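New preprint from the Varnlow group is up, and I've been told I have to make a thread out of it, so get a cup of something, because I've never managed to write a short one in my life.

The question we started with is pretty plain. When you teach a robot by having people show it the job with hand-held grippers, you end up with more than one camera watching. One rides on each gripper, up close. One sits up at head height and sees the whole table. Which one should the robot trust, and when?

Most of us (me very much included!) have been dodging this for years by handing all the views to the network at once and hoping it sorts things out. Often it does. Big chunky things like mugs and boxes and blocks look fine from everywhere, and any camera will get you there.

Thin things are where it falls apart. Straws, rods, pencils, chopsticks, cable ends. From up high a rod is a faint little line and you can't tell how far the fingers are from it. From the gripper it's perfectly clear, right up until a finger slides in front of the part you wanted to see.

So our older method, Painemal, used a fixed schedule. Head view for the first stretch of the reach, gripper view for the rest, with the switch at the same fraction of every reach. It was easy to explain and easy to code and I was fond of it. On thin objects it got 13 grasps out of 30, and I stopped being quite so fond of it.

The new one is called Mistberg, and all it really does is learn the switch. A small extra piece of the network looks at the current pictures and puts out one number per hand, saying how much to lean on the gripper view right now. Each hand gets its own number, and the number can go up or down at any moment.

That last bit matters more than I expected. I had assumed the number would start low, climb, and stay high once the fingers were close. In the good runs it climbs, dips for a moment just before the fingers close, and climbs again. I thought the dip was a bug and spent most of January trying to get rid of it. Every time I smoothed it away the grasps got worse.

Setup's the usual desk clutter, nothing fancy: 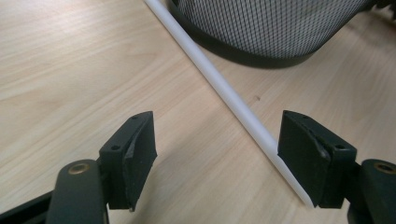
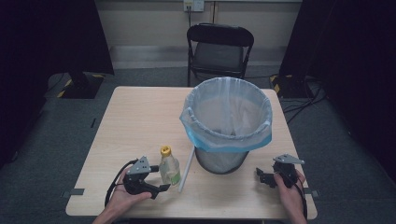

What took us longest was deciding what to teach the switch with, and I want to spend a post on it. You can't ask a person which camera they'd have trusted. They weren't using the cameras, they were using their eyes! So we went after situations where the two kinds of view disagree about what's easy. In the close view the end of the white rod goes down behind the inner edge of the right finger, so if you only had that view you'd know very well where the middle of it was and have to guess at the end. From head height you see the stick and the basket and the bottle with the yellow cap all together, and both grippers too, but the stick is a skinny thing and the distance from finger to stick is hard to judge. Each view is missing what the other has.

The training trick, then. We take a demonstration and blank out one view for a short stretch, and ask the network to predict the next bit of hand motion anyway. Then we blank the other view over the same stretch and ask again. Whichever view it missed more gets the higher target for that stretch. No labels from people at all, which pleased everyone who has ever had to label things.

Somebody will ask (I would ask) whether that isn't plain old view dropout with a bow on it. Partly, yes! Dropout makes the network tolerate a missing view. What we keep from it is the difference between the two misses, and that difference is what the switch learns from. With dropout by itself we saw a small gain over Painemal, and the plots are in the appendix if you like squinting at plots.

Now the result. Same robot, same objects, same starting spots on the table, 30 tries. Mistberg got 22. The older schedule, as I said, got 13. I know 30 tries isn't a lot, and the paper says so in the main text where you can't miss it.

I'd like to be just as open about the 8 that went wrong, which to my mind are the more interesting ones. Most were the stick being nudged away by a fingertip before the grip closed. The switch was pointing at the right view and the hand was in a decent place, and the approach angle was simply too flat. A learned camera weight doesn't help with that. It's a motion problem, and we haven't fixed it.

The rest were two-hand mix-ups. Because each hand has its own number, both hands can decide at the same moment that they're the one who sees best, and then both go for it. It looks very polite for a second and then very rude. We tried tying the two numbers together and it cured the mix-ups but slowed down everything else, so in the released version they're separate.

Back to the dip, because I promised myself I'd explain it. Our best reading is that right before the fingers close, the gripper view is at its most blocked, with the finger pads filling up a good part of the picture. The network glances back at the head view to check that the hand is over the part of the rod it meant to grab, and then goes back to the close view to finish. I'm wary of saying "glances" about a number between zero and one, but that's how it reads when you play the curve next to the video.

We tested that reading a little. If you force the switch to stay high through the dip, the hand tends to close too near the end of the rod. If you let it dip, it closes nearer the middle. That fits the story. It doesn't prove it, and one of our reviewers was quite right to make us say so.

Things that did not help, so you can skip them: a bigger network for the switch (it got jumpy), giving it a longer history of past pictures (it got lazy and copied its own last answer), and feeding in finger opening as a separate input. I was sure about that last one. I'd have bet lunch on it.

One thing that did help and is very boring: getting the clocks of the cameras to agree. When the head view lags the gripper view even slightly, the switch learns to distrust it for reasons that have nothing to do with what it can see. We retrained everything after finding that. If your own multi-view policy ignores one camera entirely, please check the timestamps before you write anything clever about attention.

For chunky objects, by the way, there's nothing to report. The learned switch and the fixed schedule do the same, and if all you pick up is blocks you should use the fixed one and enjoy your weekend.

Code is in the Udow repository, in the folder called switch. The training script runs on a single card. The blanking step is short enough to lift out and drop into whatever you already have, and I'd be truly happy to hear from anyone who tries it with a different gripper or with soft things like string, which we haven't touched.

Demonstrations are going up too, as soon as the upload stops timing out. Both gripper views and the head view, already lined up in time, with the failed tries kept in and marked as failed. I'll add the link under this post when it's there.

Questions very welcome. I'm slow to answer but I do answer, and usually at too great a length, as you've seen.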